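From: Olga Iturra
To: Nisbet club list
Date: August 9, 2025
Subject: Re: Identifying the rubber on the spare bats

Daniyal Jatoi wrote:

> I have been through the spares drawer. Two of the bats have no
> markings I can find on the blade or the end of the handle. The
> rubbers are red on one side and black on the other. One of them
> feels very slow next to the Barkovetti I normally use and I would
> like to know whether it is worth putting new sheets on it or
> whether I should write it off.
>
> Also, is there a rule about how close to the handle the rubber has
> to come? On mine there is a gap of bare wood and a visiting player
> from Vadport said it was too big.
>
> Daniyal

Daniyal,

Taking the second question first, as it is the shorter one. The rubber has to cover the blade but is not expected to cover the part nearest the handle that is gripped by the fingers. That part may be left bare. No figure is given for the gap. What an umpire will object to is a strip of bare wood along the side or top edge where the sheet has been cut small, or a sheet hanging over the edge. A straight lower edge across the shoulder of the blade is normal, and I would not recut anything on the strength of what you were told.

On identification, start with the bottom of the rubber and leave the blade until last. The maker's lettering is moulded into the sheet just above the lower edge. It is the same colour as the rubber, so under flat overhead lighting it more or less disappears. Tilt the bat towards a window until the raised parts throw a shadow and read it then. If that fails, lay thin paper over it and rub with the side of a soft pencil, lightly, or the paper will tear on the edges of the letters.

The red side of one I have out on the table at the moment is typical of the type.

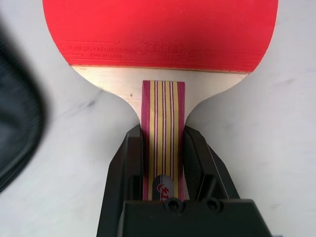 Red side, "POWER FOR CHAMPION" in relief at left. Logo to the right partly illegible.

I have not been able to put a name to the logo. There is a smaller line under the wording and I can't make that out either. "POWER FOR CHAMPION" reads to me as a slogan, so on its own it does not settle the maker or the model. If anyone on the list has a sheet with the same words and a clean logo, please send me the name as it is printed on the packet.

The handle is no help in identifying a rubber, though people keep quoting handle colours to me as if it were. The magenta and pale yellow stripes are a matter of how the strips were laminated, and sheets get changed while the handle stays. Note them in the list by all means, so that we can tell one bat from another, but put them in the blade column.

As to whether yours is worth re-covering, I would do the following before spending anything.

Wipe both sheets with a barely damp sponge and let them dry flat. A film of dust makes any rubber play slow, and the drawer is not clean.

Press the sheet with your thumb near the middle and again near the edge. If one place feels dead or crackles, the sponge has either come away from the wood or gone hard. Neither can be put right with the sheet in place.

Hold the bat by the handle and tap the blade with a knuckle. A buzz usually means a loose handle or a split ply. In that case stop there, as new sheets on a split blade are wasted.

If the blade passes, peel one side slowly from the handle end, keeping the sheet low and pulling across the grain as far as you can. Old glue on an unsealed blade will lift splinters if you pull straight up. I did three this way in May and lost a sliver from one of them, at the shoulder, where it does no harm.

For new sheets I have been using the Ulov ones. They are not fast, but they are even from one to the next and suit a bat that gets passed around. I have 5 red and 3 black left, so black is what limits us. Please do not fit red to both sides to get round this. It is not allowed in matches and somebody will pick it up by mistake.

Put the results against the numbers in the list, with the exact wording from each sheet, including any part you cannot read.

Olga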